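The Handheld Shift
What changed at the Wilotham kitchens when the cooks began teaching the line

Wilotham supplies prepared meals to 68 schools and care homes, and until this spring every pan in its legume section was lifted, tilted and emptied by hand.

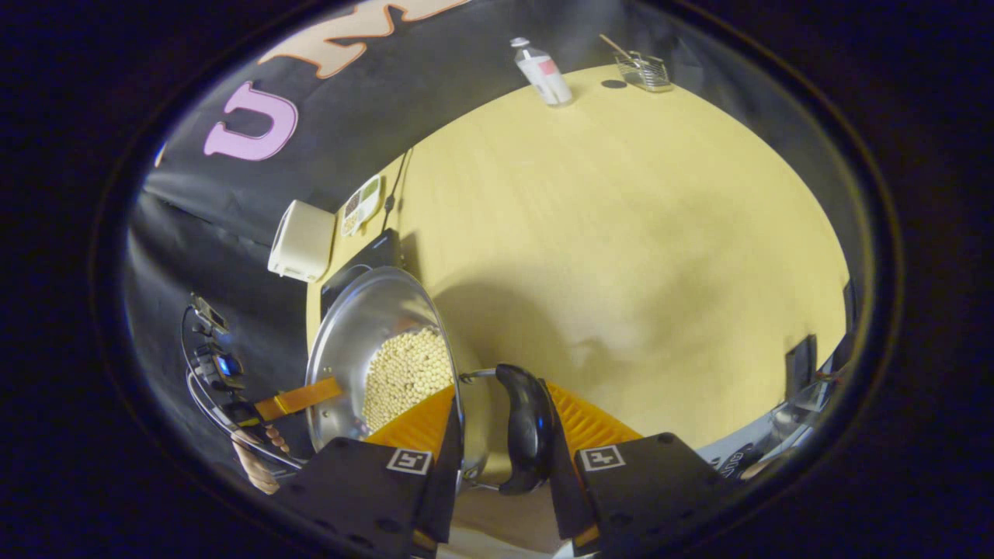 The section handles soaked and dry pulses in steel pans. A pan of beans is an awkward load for a fixed machine. The weight moves when the pan tips, the walls reflect light back into the sensors, and the contents run all at once if the angle is a few degrees too steep. Vonitow, the integrator hired for the project, tried programming the motion from measurements and gave up after 11 weeks.

The method that replaced it uses the staff. A cook works at a bench with a handheld gripper that has two black fingers faced with ridged orange pads. Square printed markers on the fingers let the software work out how far they are open. The cook grips the pan by its wall, tilts it and sets it down, and the recording becomes one demonstration. Vonitow asked for 302 demonstrations of the tilt. It kept 178.

"Most of the rejected ones were mine," says Szymon Piątek, a cook in the section for nine years. "I hurry the end of the pour. With a ladle in the other hand it makes no difference. The software copies it and you get beans on the floor."

Recording is paid at the cook's normal rate plus a supplement, and is limited to two hours per shift. The limit came from the staff side. The tool is heavier than a pair of tongs and loads the wrist differently, and the first month produced several complaints of forearm strain. Vonitow has since moved the battery off the grip and onto a belt.

The job descriptions have moved too. Two lifting posts were closed when their holders retired. Four cooks now hold a grade called line instructor, which covers recording, checking playback and stopping the arm when a pan is seated badly. Zdzisław Kaczmarczyk, who manages the section, would have preferred six. Training takes three weeks, and cover during that time comes out of his overtime budget.

The arm itself, a Grukesine unit, runs the early shift only. It is slower than a cook on a full pan and faster on a long run of half-full ones. Seasoning and tasting remain manual. A second bench is planned for March, when the section starts on rice.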